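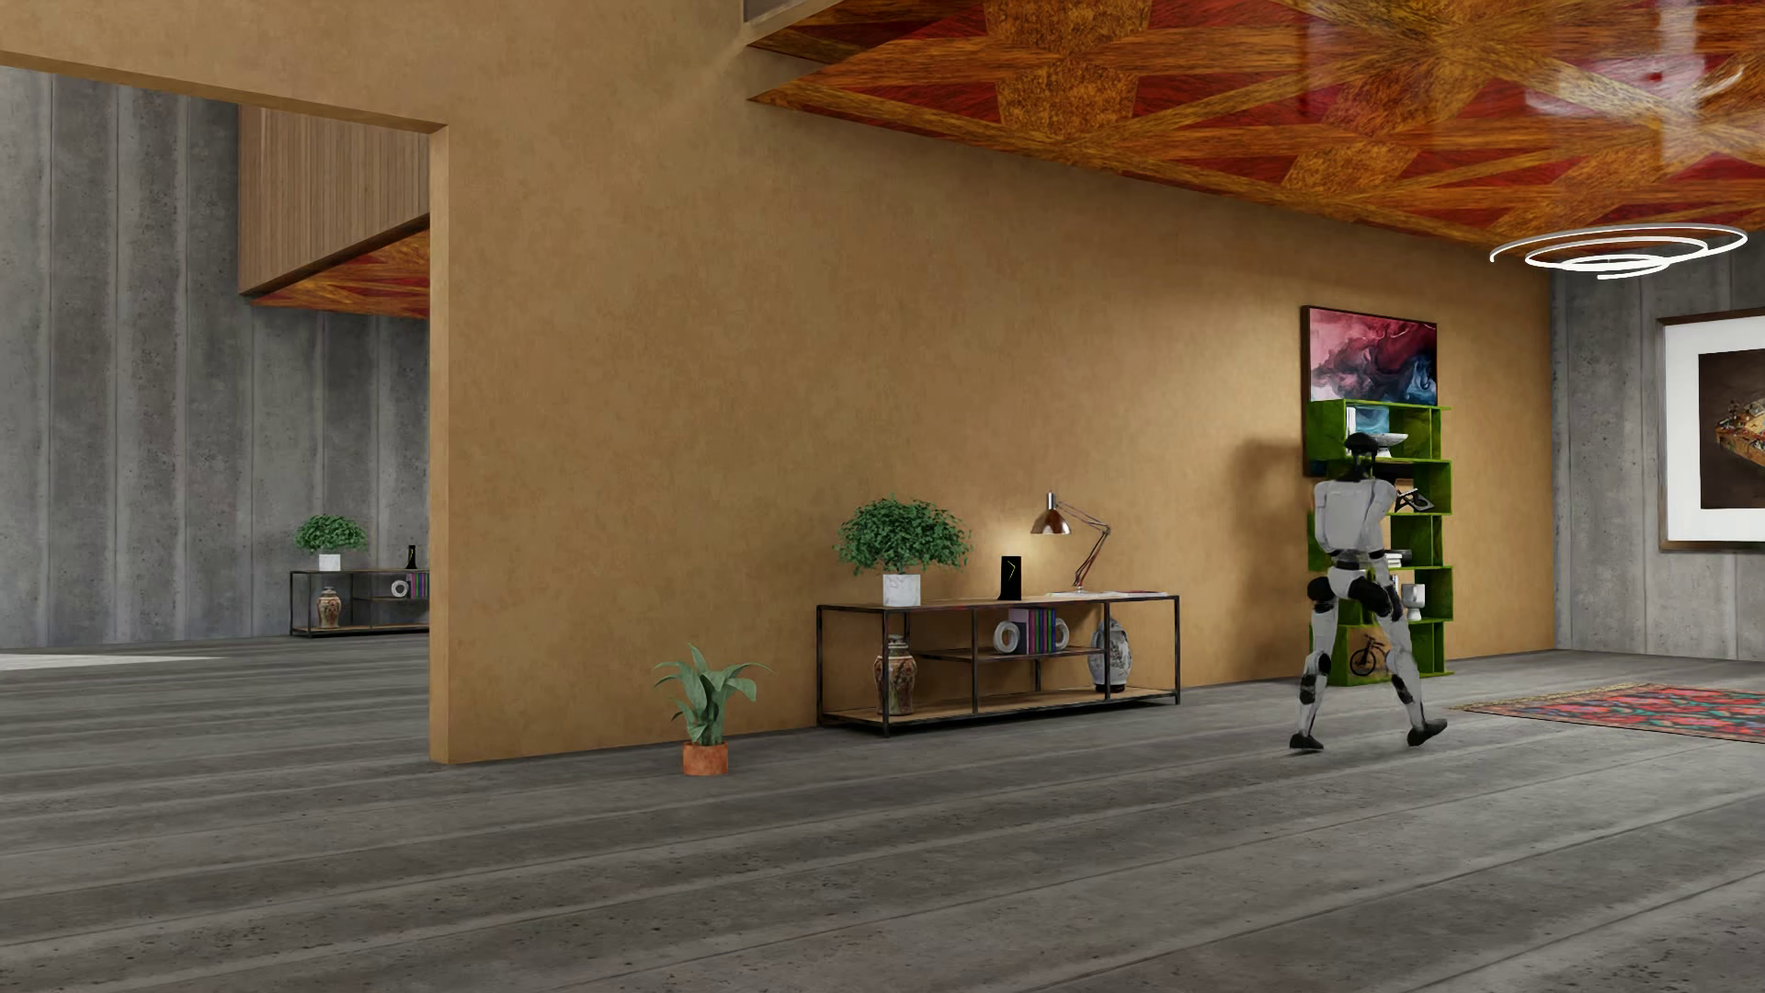
Attachment 1: tall green shelving and tan wall

Ticket 362: booklet prints with the back pages upside down
Opened by: Leonie Lüthi
Status: Open, waiting on customer

Wednesday, 9:15 am
Hi team! Me again, sorry. We're trying to get the Stisholm catalogue out the door and the office printer (the big Sullby by the kitchenette) has decided that every second page should be upside down. It's a folded booklet, landscape, printed both sides. On screen it's perfect. Preview is perfect too, which is driving me a bit mad.

I've tried flipping on the short edge and flipping on the long edge, and they come out exactly the same?? I've also turned it off and on, obviously, and had a good look in the paper tray, where I found a paper clip and somebody's parking receipt. Neither seems to have been the problem.

Wednesday, 9:50 am
Reply from Ferdinand Schwaiger, support
Morning Leonie. Which program are you printing from, and has anyone changed the printer driver lately? Could you also try one double-sided sheet from a plain text file and tell me which way the back comes out?

Wednesday, 10:20 am
Printing the PDF straight from the browser. The plain text page came out fine on both sides! So I got my hopes up, went back to the catalogue, and nope, upside down again. No idea about the driver, but Veronika had a new laptop set up in November and hers does it too.

Wednesday, 10:45 am
Reply from Ferdinand Schwaiger, support
Thanks, good test. The browser's print box and the driver both have a flip setting, and I reckon the driver is overriding yours. Please save the PDF to your desktop, open it in the proper PDF reader, choose Booklet, set binding to Left, then go into Properties and set the driver's two-sided option to Off. Let the reader handle it.

Wednesday, 11:30 am
Okay, progress, sort of. With the driver set to Off I got single-sided pages, a whole stack of them, all the right way up at least. So then I put it back to "Short edge" in the driver and left the reader on Booklet, and the first test copy came out right! Front, back, fold, all of it. I did a little cheer and Luzius came over to see what was wrong.

Then I ran 10 copies and the last 3 were upside down again. Same file, same settings, I didn't touch a thing. The paper did run out partway through and I topped it up from the other tray, if that matters?

Wednesday, 11:40 am
Reply from Ferdinand Schwaiger, support
It matters a lot. The trays can each hold their own two-sided default. On the printer's panel go to Paper, Tray 2, Binding and tell me what it says. Please hold off on the full 2,000 until we've sorted it.

Wednesday, 12:05 pm
Tray 2 says "Top". Tray 1 says "Left". Should I change Tray 2 to match, or do you want to look at it first? I'm at lunch until one, but Veronika's at her desk and knows the panel code.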